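Ticket 1685: Scheduled backdrop color drifts after sync
Product: Predico display scheduler
Site: Pillmont branch library, reading room
Status: Resolved
Opened: July 26, 2026

Original report

Hi! First off, we love this thing. We use Predico to run the story hour calendar, the room bookings and the lobby sign, and it has been great. The one snag is the theme color. We picked a teal for the reading room calendar, and every time the calendar syncs with the Silcombe booking server, the theme goes back to the default gray and the evening bookings vanish from the sign. Two pictures attached. 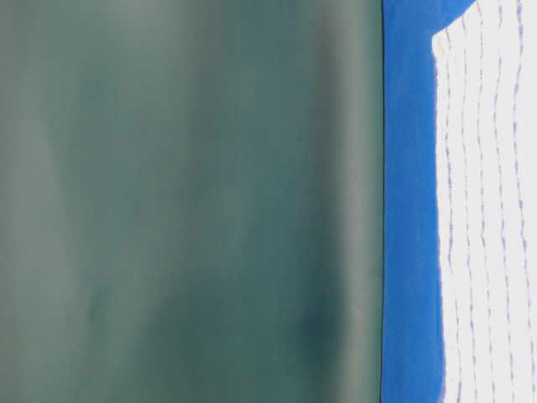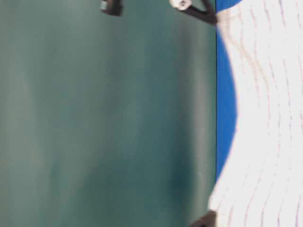 Attachments 1 and 2: a teal-green surface, blurry in the first. A bright blue strip runs beside it in the second.

What I tried before writing in:
Restarted the sign. Theme came back, then dropped at the next sync.
Deleted the calendar and added it again. Same result, and I had to retype the holiday closures (my own fault, I forgot to export).
Turned off automatic sync. Theme stays put and evening bookings stay put, but of course nothing new comes in.

Reply from support

Thanks for such a clear write-up! Turning sync off was a really useful test. Could you open Settings, then Calendars, then Source, and tell us the sync interval and which time zone is listed? Please also send the log from the last sync.

Reply from customer

Interval is 20 minutes. Time zone says "inherit." Log attached. It read 1,685 entries, and 21 of them have a warning that says "end before start." I never knew that log existed, it's fantastic!

Reply from support

Got it, and the log explains both problems. Those 21 entries are your evening bookings. With the zone set to inherit, their end times land on the wrong side of midnight, the scheduler rejects them, and then it reloads the whole calendar from defaults, theme included. Please try this:

1. Set the time zone by hand on the calendar and on the sign.
2. Under Source, check "Keep local theme on reload."
3. Clear the sync cache and run one manual sync.
4. Turn automatic sync back on.

If you use the Sandhu door panel add-on, update it to version 2 first. The older one writes its own zone setting back.

Reply from customer

We do have the Sandhu panel, so I updated that and then went down the list. Wow, what a difference! Every evening booking is back, no warnings in the log, and the teal has stayed through a full afternoon of syncs. I also exported the closures this time.

One small wish: could the sync warnings show up on the main page? I would have spotted this back in October.

Reply from support

Love that idea, and we've passed it along as a feature request. Closing this one as resolved. Replying to the ticket will reopen it.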